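4. Loading the Sorting Bin

1. Set the Grilier bin on a level floor with the low side facing you.
2. Put in small household items only, such as brushes, tape dispensers, socks and cases.
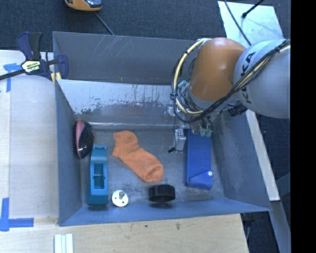 3. Lay soft items flat. Keep long cases parallel to a side wall.
4. Leave space between items so each can be lifted out alone.

Note: Scratches on the walls do not affect use.

CAUTION: Do not stand or lean on the low front wall.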